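Module 4: Furnishing and Dressing a Shared Room
Handout 2: Small tables, cloths and clear floor

Prepared by Bo-ram Tak
Revised 19 March 2018

Read this with the measuring sheet from Handout 1. The Gelatitz room plan is used again in the exercise at the end.

1. Scope

The handout covers light tables placed against a wall or standing on open floor in a room that has more than one use. Fixed counters and dining tables for more than four people are dealt with in April.

2. Terms

Drop: the vertical length of cloth hanging below the edge of the tabletop.
Overhang: the same length, when the cloth is measured flat.
Dressing: anything set on the cloth for use or for show, such as plates, vases and cards.
Clear floor: floor that can be walked on without stepping over or round an object.
Working surface: a desk or table given over to equipment or paperwork. It is not dressed.

3. Position against a wall

A table against a long wall leaves the middle of the room open. Its back edge is set parallel to the wall. If the wall has a recess or shelf, the height of the tallest item on the table is checked against it before the table is placed. A vase with tall stems is measured with the flowers in, as the stems may add more than the height of the vase itself.

Dressed tables and working surfaces may share a wall. They should differ clearly in finish, so that a person entering can tell which one may be used for a cup or a plate. A cloth on one and a bare top on the other is normally enough. 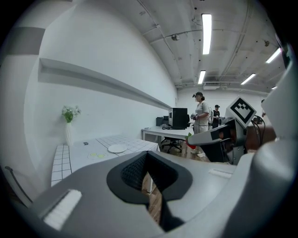

Fig. 1. Clothed table with vase and flowers; bare desk with computer tower further along the wall.

4. Cloth

4.1 Size. Add twice the drop to each side of the tabletop. For a drop of 10 cm on a square top of 60 cm, the cloth is 80 cm square, hems included.

4.2 Pattern. A printed grid shows any error in laying. One line of the grid is brought parallel to the front edge and the rest follows. On a plain cloth the hem is used for the same purpose, which is slower and less exact. A grid with thin lines is preferred on small tops; a heavy check makes plates hard to pick out.

4.3 Corners. On a square cloth the corners hang lower than the sides. For equal side drops of 10 cm, the corner point hangs roughly 14 cm below the top if it falls freely. Corners which come near the floor are folded under or the cloth is changed for a smaller one.

4.4 Material. Students may use either of the sample cloths in the store. The Estis sample is wipe-clean and keeps its fold lines for a day or so. The Rangel sample is woven and must be pressed. Record which was used.

5. Dressing

Tall items go to the back, flat items to the front. Plates are kept a hand's width from the edge. White plates on a white cloth are acceptable where the cloth has a printed line to set them off. Cards and labels are laid flat or propped against something heavier. Flowers are trimmed before they are brought to the table.

6. Floor and cables

Small tables are often moved without thought for what runs under them. Cables are lifted before the table is shifted and laid again afterwards. A cable crossing open floor is treated as an obstacle whatever its thickness, and is marked on the plan as a broken line. Pale cables are marked as well as dark ones.

Boxes kept beneath a table are counted as part of its footprint if they project beyond the top. Slanted supports are drawn at their widest point, at floor level.

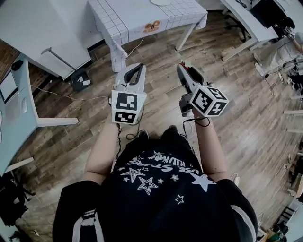
Should the drop be measured before or after the table is moved to its final position?

After. Floors are seldom quite level, and a table that has been moved may need its feet adjusted, which alters the distance from the hem to the floor.

7. Exercise

Using the Gelatitz plan, place 2 small tables and 3 working surfaces. Show all cables and the clear floor. Give cloth sizes with the working. Plans may be drawn by hand or in Prodix; scale 1:50 in either case. Hand in the plan with the measuring sheet attached.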